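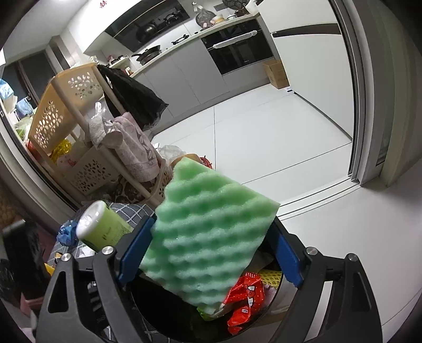
Peninah Magesa says the foam should never have been let into the shared room at all, and I have left her remark at the top because she is the only one who wrote anything on the last sheet. Every other box had a tick in it. I don't trust a page of ticks, so this time there are comments.

SHARED ROOM, WASTE AND STORAGE CHECK
Kinyua House, ground floor
Checked by: Erick Swai
Month: April
Marks: OK / Not OK / Can't say

1. Bin stands flat and clear of the walkway
OK
Comment: Round black bin, open top. It was out of the walkway when I came in. Whether it stays there over a weekend is another matter.

2. Bin has a lid
Not OK
Comment: Same answer as last time, when somebody ticked it anyway. Either we want a lid or we should take the line off the form.

3. Bin is lined
Can't say
Comment: Too dark inside to tell without putting my hand in, and I wasn't going to.

4. Foam kept away from heaters and sockets
OK, for now
Comment: The green egg-crate foam is the sort that goes in parcels. I am told it is "flame safe". Told by whom? The Golex delivery note says nothing of the kind. Until I see it in writing I am treating it as something that burns. Nearest heater is 135 cm from the bin, measured.

5. Foam thrown out or kept, one or the other
Not OK
Comment: People say they are saving it for posting things. In my experience foam gets saved until there is a cupboard full of it. Keep two sheets at most, flat, on a shelf. The rest goes out in general waste, as the council won't have it in the recycling – I asked.

6. Wrappers and film in the bin
Not OK
Comment: Shiny red wrapper with a cartoon face on it, crumpled, by the side of the bin. Bright green and clear packaging next to it. The notice on the door asks for the floor and surfaces to be kept clear, and I doubt anyone has read it.

7. Plastic bags put away
Not OK
Comment: One blue one, crumpled. Slip risk on a hard floor. There is a hook for bags behind the door and it had nothing on it.

8. Canisters upright, lids on, labels readable
Not OK
Comment: Light green one with a white lid, leaning. Lid is on. The lettering on the side is small and I won't guess at the contents. If it is a cleaning product it belongs in the locked cupboard. If it's food it belongs in the kitchen. Owner please say which.

9. Cloths flat, no trailing edges
Can't say
Comment: Dark grey with a white grid. Looks tidy enough, but the form doesn't say what counts as trailing.

10. Storage rack steady and not overloaded
Can't say
Comment: Beige plastic, tiered, with the flower-shaped holes. Dradadar sell something like it and claim 40 kg for the whole unit. I would want to see that done. Heavy things on the bottom, please, and nothing hanging over the sides. There was a shiny yellow package between the tiers with no name on it.

11. Fire door closes by itself
OK
Comment: Tried it three times. It stuck on the second, then closed. I am marking it OK under protest.

12. Smoke alarm tested
OK
Comment: Tested at 4.40 pm. Loud. Battery date has been rubbed off.

ACTIONS
Lid for bin, or line 2 removed: Peninah to decide.
Canister to be claimed: by the end of the month, otherwise I throw it out.
Rack to be pushed against the wall and tried for wobble: me.
Door closer to be oiled: Jevora, who quoted 2,000 shillings last time and didn't turn up.

Signed: E. Swai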